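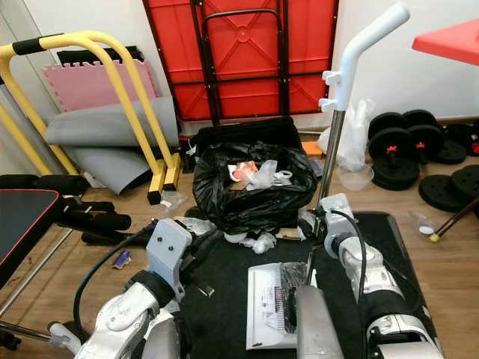

Two arms, black trash bag in the middle, plastic scraps still on the mat.

Workplace help > Automation > Staff and shifts

Reading time: 2 min

What happens to cleanup hours when the arms come in?

ferarport_gymdesk
Our gym is getting two robot arms for floor pickup in April. I do the closing shift, and pickup is most of my last hour. The manager says no hours will be cut. Has anyone been through this?

brernmont_closer
We switched last year. My hours stayed at 51 a pay period but the work changed. I used to pick up trash and put weights away. Now I move benches and mats so the arms have room, check the bags and write down what got missed. Small wrappers are still mine most nights. Ask for two things in writing – who clears the floor first, and who gets called when an arm stops. At our place that was me for months, with no training and no extra pay. After I raised it they gave me a paid training day and $200.

Ulard22
depends on your manager. ours cut one closer

mats_and_racks
Check your job description too. Mine at Buchanan still said "sweeping" long after I was mostly resetting equipment, and that hurt me at review time.

Comments

tidyup316: The missed items log is worth keeping. It got us our late hour back.

ferarport_gymdesk: Thanks, asking about the training day this week.

lowbar: Does anybody get paid more for this – or just different work?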